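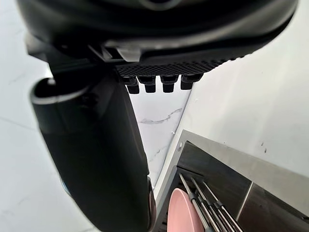
Gifty Aryee, 21:42

Hello all,

Catching up on Rafsan's message, which I've been meaning to answer since December.

> Rafsan Cassim wrote:
> I've read all the posts on Tutex and I still say no machine
> can do the washing up. Show me one that can handle
> a plate and a cup without a minder and I'll buy a round.

Keep your wallet shut for now, Rafsan! I do think racks are the easy half, though - a plate on its edge between rods is at least held still. Cups are the fiddly bit. You have to get a grip on a round thing lying on its side, keep the fingers clear of the rack, and then do the same with a mug that's got a handle (and my mugs all have handles, mostly chipped).
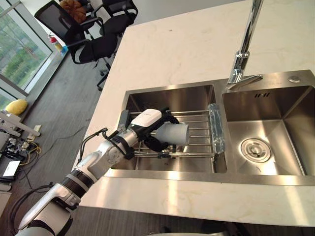

What I'd want before paying for one

- It copes with my sink as it is, sponge hanging off the rack and all.
- It does glasses. Dilruba reckons glasses are years off and I'm inclined to believe her.
- It's quicker than me, or else quiet enough to leave going overnight.

Has anyone tried greasy pans yet? Kumudini, you said you might know someone.

Gifty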